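Mernley Road Diaries > Home & Muddle > The Round Table

I have been meaning to write about our table for ages, and a message from Rosemarie Oltmanns (hello Rosemarie!) has finally shoved me into it. She wanted to know how we manage with one round table and no desk, and whether I'd buy a round one again. So, a whole post about a table. You were warned.

We got it from a house clearance in Mutitz when we moved in, and it travelled home in the back of Dougal Matheson's van wrapped in two duvets. Dougal said it would never go through the door. It did, but we lost a bit of paint off the frame and he lost a bit of skin off his thumb, and we all had chips afterwards on the floor. 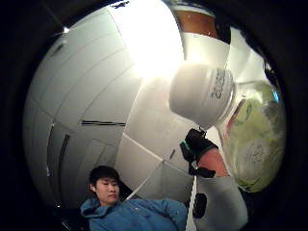 My big weakness is bottles and packets. They drift in from the shops, get put down "just for a minute", and then they're still there at supper. It's nearly always something white and round like the one here, pale lettering or dark lettering, it makes no odds, next to something in a green and white wrapper. I now have a rule that anything in a bottle or a packet gets picked up whenever I walk past, even if I've no idea where it lives. Mostly it goes on top of the fridge. I didn't say it was a good rule.

The other thing is that a shiny white top shows everything. Tea rings, crumbs, the lot. I used to spray it with a posh cleaner and got nothing but streaks, and now I use a barely damp cloth with a drop of washing-up liquid and then go over it with an old tea towel. It takes me 5 minutes if I clear it first and 19 if I try to wipe round things, which I have timed, because I am that sort of person.

A small bowl helps as well. Keys, coins, hair grips, the odd screw that must belong to something - they all go in, and on a good day I empty it before bed. I did try a tray and it just turned into a second, smaller table with its own mess on it.
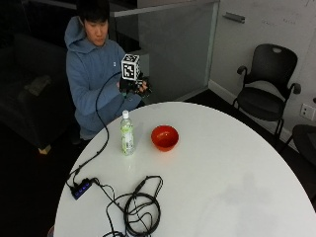 Would I buy a round table again? I would, as long as the room was small, because you can squeeze an extra chair in anywhere and you never bash your hip on a corner.

The only real grumble is that nothing square sits well on it. Laptops hang over the edge, and forget about wrapping paper at Christmas. For that sort of thing I go and kneel on the bedroom carpet and complain loudly.

Next up is the sofa, which needs a proper hoover down the sides. I found a Morrison library card down there in June and I still don't know whose it is.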